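Vimico
@vimico
April 6, 2023

Thread on how we score "remove" tasks in simulation, and why our numbers from November were wrong. Method first, results further down, limits at the end.

2/ Background. Farnstead is our tabletop manipulation suite. Rendered scenes, one arm, a parallel-jaw gripper, a language instruction per episode. The policy under test is Drukthorpe, trained on simulated demonstrations only.

3/ The old scorer checked object poses at the last time step. If the target object was outside the container volume and above the table plane, the episode was a success. One check, one frame.

4/ That rule passes a lot of behavior we don't want to pass. A ball held in the gripper at timeout counted. A ball that had rolled off the container rim and was still moving counted. A container tipped on its side with everything spilled counted, whatever the instruction said.

5/ It also fails episodes it should pass. If the container gets nudged late and its bounding volume overlaps a ball already placed on the table, the ball is "inside" again. We use the convex hull of the container for that test, so a near miss is enough.

6/ The replacement is called Enache. It scores an episode as an ordered set of events instead of a final state. Events are: contact, grasp, clear of rim, release, rest. Each has a geometric test and a minimum duration.

7/ Clear of rim is the one that took the most work. For a ball in a narrow can, the wrist view is often mostly ball, and the policy has little to go on for depth. The scorer has access to the simulator state and the policy does not. We keep those strictly apart.

8/ Renders from the fruit and ball scenes, one close-up view and two from the side: 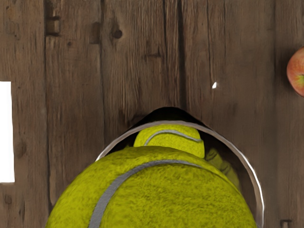
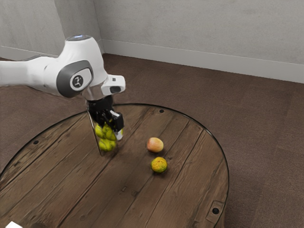
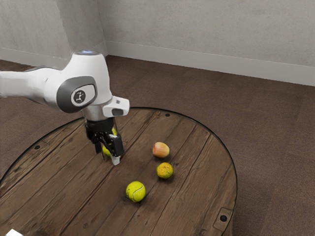 9/ Setup for the rescoring. We took 3440 stored episodes from the November run and replayed the state logs through both scorers. No new rollouts, no change to the policy weights. Replays are deterministic, so any disagreement comes from the scorer.

10/ The two scorers disagreed on 482 episodes. In 139 of those the old scorer said failure and Enache said success. The other 343 went the opposite way.

11/ Net effect is a drop of 204 successes, or 5.9 percentage points over the full set. The headline number we posted in November was too high by that amount. The table in the write-up has been replaced and the old one is kept in the appendix.

12/ The largest group among the 343 is release without rest. The gripper opens, the ball is on the table, the episode ends while the ball is still rolling. Old rule: success. New rule: the ball has to stay below the speed threshold for the full window.

13/ Second largest is container grasps. The instruction names an object inside the container, and the policy grips the container itself. If it then tips far enough, the contents come out and the final-state rule is satisfied. Enache requires a grasp event on the named object, so these fail.

14/ You could argue that dumping a container is a legitimate way to empty it. For an instruction like "empty the can" we would agree, and that instruction has its own event list. For "take out one ball" it isn't what was asked.

15/ The 139 recovered successes are nearly all the convex hull problem from post 5. We now test against the interior cavity of the container mesh. It's slower. On our machines scoring goes from negligible to roughly 6 percent of replay time.

16/ Does the ranking of checkpoints change? Yes, at the top. The checkpoint we had picked as best drops to third. The new first is an earlier one that releases later and closer to the table. Below fifth place the order is unchanged.

17/ We tried training on the event signal as a dense reward. Early result: worse. The policy learned to grasp and regrasp, picking up the contact and grasp terms over and over. Paying each event once per episode removed that but gave no gain over the sparse version. Not in the write-up.

18/ Thresholds. Minimum durations were set by hand on a small held-out group of episodes and then frozen before the full replay. We swept them afterward. The release duration hardly matters. The rest duration matters a lot, and anyone reusing the scorer with softer objects should set it again.

19/ Known limits. Enache assumes the named object is unique in the scene. With several similar balls or fruits it accepts any instance of the class, which is correct for "a ball" and wrong for "the top ball." Spatial references are not scored yet.

20/ Second limit: clear containers. The scorer doesn't care, it reads geometry. The policy does care, and we don't have a clean comparison of clear and opaque containers with everything else held fixed. The scene sets differ in too many ways to read anything from the split we have.

21/ Third: all of this is simulation. Event detection on a real arm would need a tracker, and the rest test in particular would be at the mercy of tracker noise. We haven't tried it and make no claim.

22/ Replying to a question that came in by message: no, the scorer doesn't see the rendered images at any point. Inputs are object poses, joint state, gripper width and contact pairs, all from the log.

23/ If you used the November numbers as a baseline, please rerun against the corrected table. If you only have final poses stored you can't apply Enache, you need the full state log. We can share ours for the Drukthorpe checkpoints.

24/ Scorer code and thresholds go into the next Farnstead release under the tools folder. The old scorer stays available behind a flag so earlier results can be reproduced. Default is the new one.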